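A day at Rüegg in Heltstead: combi ovens, lunch and a long look at door seals

Posted 17 June 2022 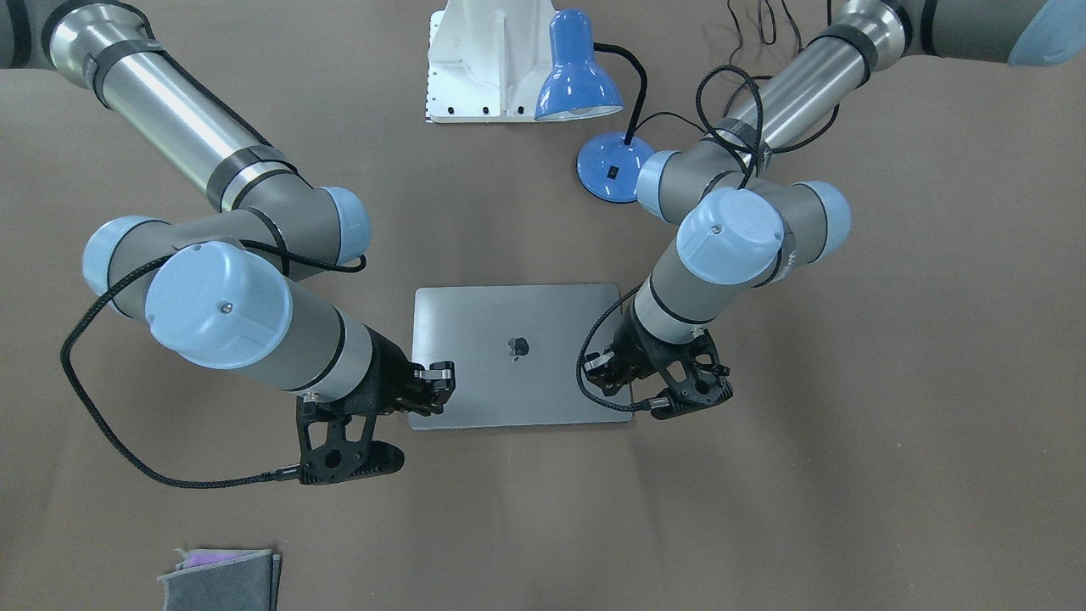 Is it worth going to a manufacturer's open day before you buy a combi oven?

For a small kitchen, I'd say it is, provided you go with your own menu in mind and are prepared to ask the dull questions about drains and servicing as well as the nice ones about roast chicken.

I have been putting off replacing our old oven for longer than I care to admit. It has a door that needs a hip against it and a fan that sings, and the whole kitchen has grown used to working round it. So when the invitation came from Rüegg to spend the day at their works in Heltstead, I swapped a shift, packed a notebook and caught a very early train.

We were given coffee and a rather good cheese scone, then split into groups of 8 for the tour. Ours began in the sheet metal hall, where the oven cavities are folded and welded. I hadn't thought much about corners before, but ours at home are square and a misery to scrub, whereas the new Hastia range has them all rounded, and I came away quite envious. The welders were happy to chat, which made the whole thing feel far less like a sales visit – I learned more from them about cleaning chemicals than I ever have from a brochure.

Then on to door seals, and I'm afraid I held everybody up. The seals on the Hastia pull out by hand and push back in without tools. I had a go and managed it on my second try. Ours needs an engineer, a callout charge and usually a wait as well, so you can imagine how I felt about that!

Before lunch came the cooking, done on two ovens side by side. One was the four-tray Hastia and the other a larger floor model, and between them they turned out salmon, jacket potatoes, a tray of custard tarts and some very handsome focaccia. The salmon was lovely. The tarts on the bottom shelf were a shade paler than those on the top, and the demonstrator said so before any of us could, and turned the fan down for the next batch.

In the afternoon we had a talk on water treatment from Wetum, who make the filters. It was drier than it sounds, if that's possible, but please do listen if you go and you live in a hard water area as we do. The advice was to test the supply before choosing a filter, and to put the cartridge somewhere you can reach without lying on the floor. Ours is behind the dishwasher. I wrote that down and underlined it.

A few grumbles. Prices were only given on request, the car park holds 25 cars and was full before the doors opened, and the walk from the station is all uphill. There is another open day in September, and I've put my name down to bring our pastry section along with a box of their own dough to try in the smaller oven.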